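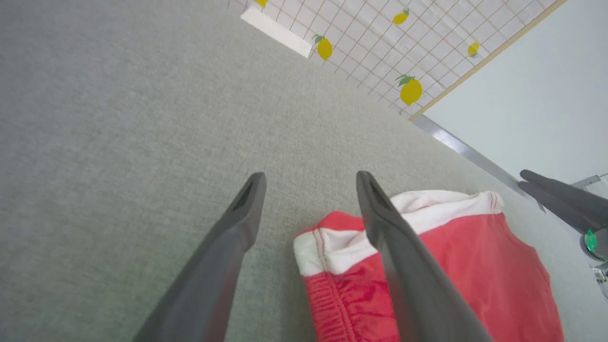
3.2 Clothing left on the floor

Clothes on the floor made up the largest group of stray items in the homes we visited. Of the 2232 items logged between November and the close of the study, 900 were garments, and 700 of those lay on carpet when they were first recorded. The rest were on hard floors, mostly in bathrooms and hallways. Items hanging over furniture were logged separately and are treated in Section 3.4.

We coded each garment by the state in which it lay: flat, folded, bunched, or inside out. A garment was coded as bunched if its outline could not be traced without lifting it. A red garment, perhaps shorts, with a white band, lying crumpled on gray low-pile carpet as in Figure 2, are a typical case. Stitching and edges can be made out in places, but the overall shape of the piece is hard to read. Coders were told to enter "shorts or similar" in such cases and to leave the type open until the item had been picked up.

Figure 2. Red and white garment on gray carpet, coded as bunched.

Bunched garments took longer to put away than flat ones in all 75 households. Most of the added time went into finding the waistband or collar and shaking the piece out before folding. Residents who sorted straight into a hamper skipped this step, and for them the difference was small. In the Stetbridge homes, where hampers were usually kept in the bedroom, floor clothing was also cleared sooner. The Hinojosa homes had shared laundry rooms, and residents there tended to gather clothes into a pile near the door first and carry the pile over later in the day. We counted a garment moved to such a pile as still on the floor.

Color contrast had less effect than we expected. Bright pieces on plain carpet were noticed first when residents were asked to point out what needed tidying, but they were not picked up first. Order of pickup followed the walking path through the room. Small dark items, socks above all, were the ones most often missed, and several were found only on the second pass.

Two limits apply to these results. Carpet pile was recorded only as low or high, so we cannot say whether finer differences matter. The coding sheet, adapted from the one used in the Stiltovside survey, also has no entry for garments lying partly under furniture. We placed these with bunched items, and this may have raised the count for that group.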